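Desk with shelves built on, keeps filling up, what goes where?

Asked by Noemí Camacho
11/7/22

Hi all, hoping somebody has been through this. White desk with the shelf unit attached, bought it used off a neighbor in September. Love it but it's a magnet for stuff. I clear the desk part and in 2 days theres bottles and little boxes on it again. Books, plants, cookie cushions, my daughter's bear, the diffuser, all up on the shelves already. So where does the rest go?? 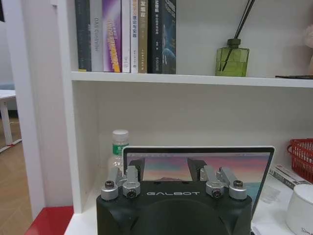
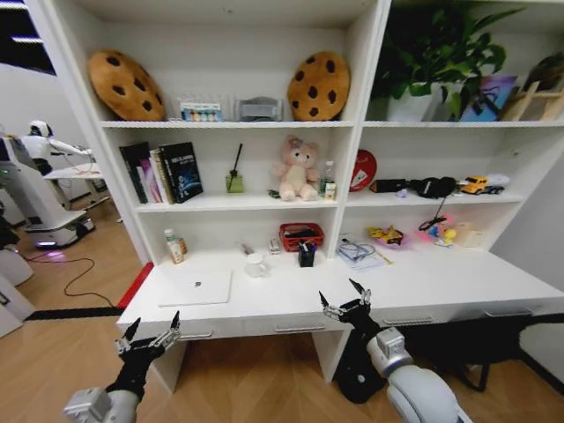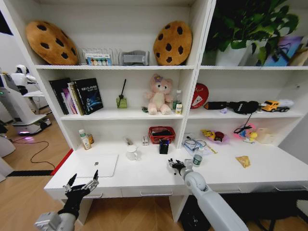
Same white shelves every time, the laptop is in all three.

What I want: laptop stays on the desk, maybe one other thing. Everything else off. Don't want to drill, we rent. Budget is small, like 40 bucks. Also is a diffuser ok next to books or am I asking for trouble? And the bear stays, not negotiable.

Posted by Baltazar Sandoval

Had nearly the same setup, over 117 days of my life lost looking for chargers lol. What worked for me —

Start with the desk, not the shelves. Take every single thing off it. Wipe it down. Then only put back what you touched today. Mug is fine, laptop is fine. Bottles go somewhere else, bathroom or a bin, whatever they are.

Cushions are eating your top shelf. Cute but they're big. Put them on a chair or the bed and you get a whole stretch back for a bin with a lid. I use a Dakik one, plain white, kind of disappears up there. Measure the depth first, mine stuck out an inch and I had to return it.

The toys: one basket, low down, where a kid can reach. If the truck lives up on the middle shelf somebody's going to climb on the desk to get it. Ask me how I know.

Diffuser, I would move it. Not next to paper. Oil creeps up the reed and drips when you bump it, and a ring on a white shelf does not come out easy. Put it on a little dish at the other end. Lid on your water bottles too, same reason.

Cord hanging down — stick on clips, the kind that peel off. No drilling. Run it along the back edge of the shelf.

Posted by Crisóforo Contreras

get a bigger desk

Posted by Maricruz Zamudio

Don't get a bigger desk, you'll fill that one too.

Mostly agree with Baltazar but I'd leave the cushions. It's your room, it should look like you. I'd go after the small things insted. Little bottles, packets, tiny boxes. They look like nothing one at a time. Put all of them in one shoebox tonight, write the date on it, and see what you go back for. I did it when we moved to Bikcombe and only ever opened mine for tape and the nail scissors.

Books: lay a few flat at the end of the row as a bookend, so the front one quits leaning out. Free. Heavy ones on the bottom of the stack.

Plants up top are ok as long as you can reach to water them. Saucer under each. I take mine down to the sink, let them drain, put them back.

Bear gets the middle of the shelf obviously.

Comment from Noemí Camacho

Thank you both!! Doing the shoebox tonight. Moved the diffuser already, there WAS a ring. Any idea what takes that off? Tried dish soap, so so.

Comment from Maricruz Zamudio

Baking soda and a damp cloth, go easy. Try it on the underside first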